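Riltstead Workshop Refit: December report to the Closesance fund

Bench
The big table is in place, red frame, gray top and more bolts than your grant strictly required. Iltus delivered it 16 days late and 3 brackets short; the brackets have since arrived.
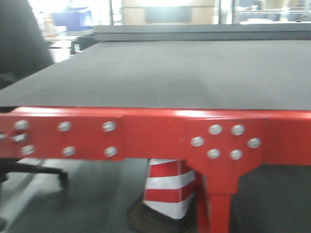 Surface
The felt-like covering has begun to show its age, mostly specks and scuffs. Marchetti quoted $137 for a replacement. We propose waiting until spring and buying a brush.
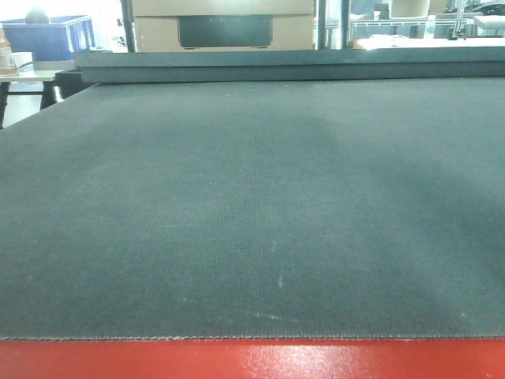
Work surface, with scratches near the front edge.

Still to do: shelving, 5 stools, one working heater.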